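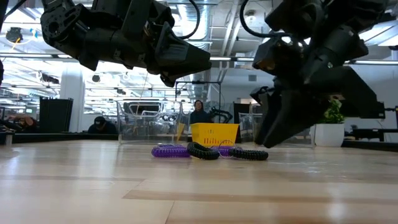

What Is a Grant, and Why Does My Soccer Club Want One?

Sunday, July 28, 2019

Soccer looks like a cheap game. You need a ball, some grass and a few people who are willing to be shouted at by parents. Then somebody kicks the ball into the river, the goal nets turn out to be mostly holes, and the town wants money for the field.

Clubs usually pay for these things with fees. That works well unless your family doesn't have the money, and then you are at home on Saturday, very good at soccer, playing against the garage door.

A grant is money given to a group for a particular job. It isn't a loan, so you don't pay it back. It isn't a prize either, so you can't spend it on a trampoline. (People have tried.)

Who gives grants?

Sometimes a city does, or a company, or a foundation, which is an organization set up mainly to give money away. Yes, that is a real job. No, they are not hiring 10-year-olds.

How does a club get one?

By filling in a form. Grown-ups groan about forms, but this one asks fair questions. What do you want to do? Who will it help? How much will it cost?

Let's follow the Pollomier Juniors, who want more kids from the Cinamdale side of town to come and play. Their fees are $80 a season, and the bus doesn't run on weekends. The club asks the Lenel Fund for $328. Why such an odd number? They added up shin guards, secondhand cleats and gas for the van, and that was what it came to. People who give away money like odd numbers. A nice round million makes them suspicious.

Then everyone waits. The Lenel Fund gets around 50 forms and can't say yes to them all. Letters go out in October, when half the team has forgotten there was a form.

What happens if they say yes?

The club buys what it said it would buy and keeps every receipt, even the one that went through the wash. At the end it writes a short report about how things went. If only four new kids came, the report says four.

And if they say no?

The club can ask why, fix the form and try somewhere else. The Juniors already have their eye on the Marciniak Trust, whose form is two pages longer.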